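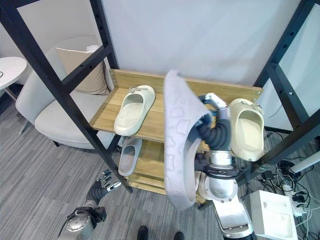 Pirby Shelf Planner

Grasp and placement planning for two-arm robots
Current release: 2.4, license per workstation, works offline

I wrote the first version of Pirby to put shoes away. That was the whole plan! Shoes are a rotten thing to hand to a motion planner: they're floppy in one place and stiff in another, the strap makes a hole the fingers can go through or get stuck in, and a pair has a left and a right that look nearly the same to a depth camera. I figured if I could get a slide sandal onto a shelf facing the right way, most household stuff would be easier. That's been mostly true (towels, I'm looking at you).

What it does

You give Pirby a point cloud or an RGB-D stream, a model of your arm and a rough idea of the shelf. It gives you back a grasp, a path and a release pose, and it keeps re-checking all three while the arm is moving. If the sandal swings in the fingers, the release pose swings with it. I spent a whole winter on that part and I'm still a little too proud of it.

The grasp picker likes edges and straps. For slides it will usually go for the rim close to the strap, where there's enough thickness to hold on to and the sole can hang free. You can tell it to stay away from buckles or anything else you'd hate to scratch, by painting over the area once in the setup view.

The shelf side works from boards and uprights. Tell it how many boards you have and it finds their front edges by itself, back rails included. Diagonal braces used to be my nightmare, and older versions would happily plan a wrist straight through one. Since 2.2 they're treated as solid from the first frame, even when the camera has only caught a bit of one, and the planner will go up and over or back out and try from the other side.

The second arm

Pirby plans for both arms together, even when one of them has nothing to do. An idle hand still takes up room, and parking it next to the shelf is asking for a knock. You can set a waiting pose or let the planner choose one. It can also call the idle hand in to steady a shoe that's leaning on its neighbor, though I'd leave that off until you've watched a few runs.

Mixed hands are fine, by the way. A gripper on one side and a fingered hand on the other is a perfectly good setup, you just load a hand file for each.

What's in the package

The planner itself, with a C++ library and Python bindings
Jirnine, the viewer, where you scrub back through a run and see every path the planner threw out and why
Tangen, the little calibration tool for head cameras
200 recorded placements to replay without any hardware
Hand files for common grippers, plus a template for your own

Jirnine is the piece people write to me about. When a placement goes wrong you drag the slider back to the moment it changed its mind, and there's a plain sentence telling you what it was worried about. "Heel too close to upright" is one I see a lot.

What you need

A Linux machine with 16 GB of memory will do. A graphics card helps with perception but the planning doesn't touch it. Head-mounted cameras work best, and wrist cameras are okay as a second view. Please do the Tangen calibration again if anyone bumps the head, it's quick and it'll save you an afternoon of muttering.

Things it's not good at yet

Clear and cloudy plastic. Depth cameras see right through it or make up a surface somewhere behind, so give those items a bigger safety margin. Laces are hit and miss. And it doesn't know what a matching pair is unless you turn on pair mode, which is new and a bit slow.

Price and support

A workstation license is $796, with a year of updates. Schools get $200 off. The trial is the full program and runs for 2 weeks, and you can keep your settings if you buy afterward.

Support is me, by email, most mornings. Attach the Jirnine log if you can. If you're running Ulutlow as your arm controller, grab the separate adapter from the downloads page first, the one in the installer is out of date and I'll be swapping it in the next release.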